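The Fallinham Demonstration

The visitors from Egan arrived at ten and were given badges. There were 12 badges and eleven visitors, and Mirjam Hämmerli put the spare one in her pocket. She had written the running order herself. Item one was a safety talk, item two was the sack cell, item three was lunch.

Ghassan Nseir gave the safety talk. He told them where the yellow line was and what the beacon meant. He said the cell had completed 1,849 cycles since commissioning, and that a cycle was one sack gripped, moved and released. A man at the back asked what happened to a sack that was gripped and moved but not released. Ghassan said that was logged separately.

"As what?"

"As an incomplete cycle."

The man wrote this down. His badge said Levente Szilágyi, and he had been sent by the purchasing side, who were known to read appendices.

They went through to the cell. Nuria Cantero was already at the console with her coat on, the heating in that half of the building having been off since October. She had loaded the short programme, the one with 20 moves and no palletising. Mirjam nodded to her. Nuria pressed start.
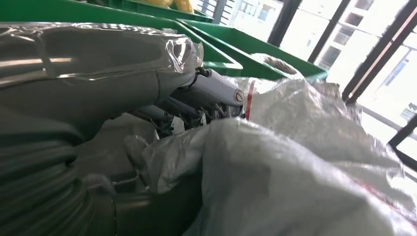 "Woven sacks are difficult," Mirjam said to the group. "A carton has faces. A sack has whatever shape it was left in. The controller estimates a grip point, closes to a set force, and tests the hold before it commits to the lift."

"And if the test fails?" said Szilágyi.

"It opens and estimates again."

"How many times?"

"Three. Then it calls the operator."

Nuria raised a hand from the console without turning round.

The arm was wrapped against dust, and the wrapping creaked when the joints turned. Kofi Ansah had taped it himself and he listened to it the way other people listen to a car. On the previous job, at Wulumari, a loose fold had worked into the elbow and stopped the line for a morning. He had written four pages about that fold. Bilasent, who made the controller, had replied with one line thanking him for his interest.

He heard the force routine begin. The motor note rose, held, and dropped by a semitone.

"First attempt," said Nuria.

Szilágyi had moved up until his shoes were level with the yellow line. He looked down, checked them, and stayed where he was.

"What did your operators do before this?" he asked.

"Lifted sacks," said Kofi.

"And now?"

Kofi considered the question. Two of them had gone to despatch. One was Nuria.

"Depends on the operator," he said.

The motor note rose again.

"Second attempt," said Nuria, and undid the top button of her coat.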